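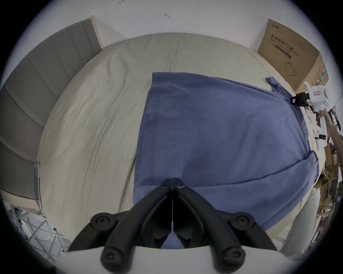
Clotex Garment Steamer, Model 83

Overview

The Clotex 83 is an upright steamer for shirts, blouses, light jackets and curtains. It heats water in a closed boiler and delivers steam through a flexible hose to a flat head. It is sold for home use and for small shops that finish up to 40 garments a day. Larger shops should look at the Plullell cabinet units.

Specifications

Tank: removable, clear, with fill line
Steam time per tank: 50 minutes on low, less on high
Hose length: 55 inches
Steam settings: low, high
Head: stainless steel face, plastic body
Shutoff: automatic when the tank runs dry
Power: 120 V, grounded plug
Pole: telescoping, three sections

In the box

Base unit with tank, hose and head, pole, folding hanger, fabric brush, crease clip, heat glove (right hand), descaling cap. The tabletop pad is sold separately.

Use on shirts

Hang the shirt with the top button closed. Start at the collar and move the head down in slow, straight passes, touching the cloth lightly. Pull the hem taut with the gloved hand. Steam the sleeves last, from shoulder to cuff. For plackets and cuffs, fit the crease clip and close it over both layers of cloth.

Shirts can also be steamed flat on the tabletop pad. Use the low setting and keep the hose above the level of the head. Water that collects in a sagging hose will spit onto the fabric. If the head starts to gurgle, raise it to full height until the hose drains back to the tank.

Fabric notes

Cotton and linen — high setting, brush optional.
Polyester and blends — low setting, no brush.
Silk — low setting, from the inside of the garment.
Waxed or coated cloth — do not steam.

Water and scale

Tap water is acceptable in soft-water areas. Elsewhere, use distilled water or a half-and-half mix. Do not add scent, starch or vinegar to the tank. Descale after every 50 hours of use with Cusi powder or a citric acid product of the same strength. Drain the boiler through the cap on the underside of the base, with the unit unplugged and cold.

Changes from the earlier model

The hose collar is now threaded. Older push-fit hoses do not fit the 83, and the new hose does not fit older bases. Tanks and poles are interchangeable.

Parts and service

Replacement hoses, tanks and tank seals ship from the Rirside warehouse. Parts orders go to Harpreet Gill. Boiler repairs are handled by Laurier Sawatzky at the service counter, which closes at 4:30 p.m. The counter is closed for inventory in October.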